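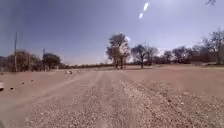
The access track at Hirton needs a decision on regrading before the next delivery of base stone. Depth of loose material is the main question. I would not add stone until the existing ridges are bladed flat, as the pebbles have collected in raised lines between the ruts and run that way toward the trees. The flat dirt strip left of the track could serve as a passing lane, but the rocks on it would have to be moved first.

Rutilio Varela wrote:
> Selladon quoted 90 tons for the full length. Is that
> on top of what is there now, or after grading? I had
> about 2 inches in my notes.

After grading. The 2 inches is compacted depth. Please ask them to requote on that basis and to list the blade work as a separate item. I can mark the low spots in July.

Kuo-hua Kong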